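Workshop > Home Care > Upholstery

Guides Tools Materials Ask Archive

Fabric Sofas: Routine Cleaning, Pilling and Sagging Seats

Seraina Reisinger
11/11/22
7 min read

Most wear on a fabric sofa comes from grit. Sand and dry soil work down into the weave and cut the yarn each time someone sits. Vacuum before doing anything else, including spot cleaning. Water on a dusty seat makes mud, and the mud dries as a ring.

Vacuuming

Use the upholstery nozzle without the brush strip for flat weaves, with the brush for anything with a nap. Work in one direction, then across. If the cushions lift out, vacuum the deck under them and the gap at the back. Use a crevice tool for the piping. Reduce suction on loose weaves, which will snag.

Cleaning codes

The tag is usually under a seat cushion or stapled to the dust cover below.

W — water-based cleaner
S — solvent only
WS — either
X — vacuum only

If the tag is missing, test on the underside of the frame skirt and let the spot dry overnight. Check for color on the cloth as well as a mark on the fabric.

Spot cleaning (W and WS)

Mix 200 ml of cool water with a few drops of clear dish soap. Dampen a white cloth, wring it hard, and blot from the outside of the stain inward. Follow with a second cloth and plain water, then press with a dry towel. Do not rub. On dark fabric, soap left in the yarn dries as a pale haze and picks up dirt faster than the rest of the seat. If haze appears, repeat the plain water step over the whole panel, seam to seam.

Keep the water below 40 °C. Protein stains such as milk and egg set with heat.

Pilling

Pills are short fibers that have worked loose and knotted. A battery shaver takes them off. Pull the fabric flat with one hand and run the head lightly in small circles. Stay off the seams. A new sofa in a poly blend pills most during its first months, then slows down. The Urnetti seat covers in our shop were shaved in July and have needed nothing since.

Sagging seats

Take out the cushion and press on the deck. If the deck is firm, the foam is at fault. If it gives, look at the webbing or springs from below. Elastic webbing can be replaced at home with a staple gun and a webbing stretcher. Cut each strip after it is stapled at the second end, so there is something to pull on.

For foam, measure the cover along its seams and cut the new block slightly oversize. Wrap it in polyester batting before it goes in. Dae-han Son cuts his with an electric carving knife, which leaves a cleaner edge than a bread knife.

Rotate loose cushions monthly. Attached cushions can only be plumped. 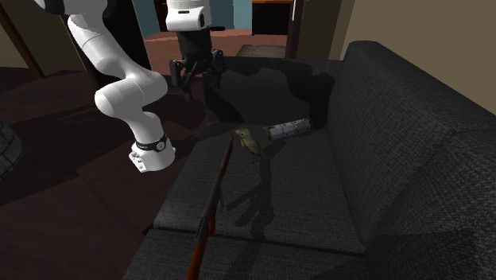
Dark gray fabric sofa with objects on the front seat cushion. Clear the seat before vacuuming.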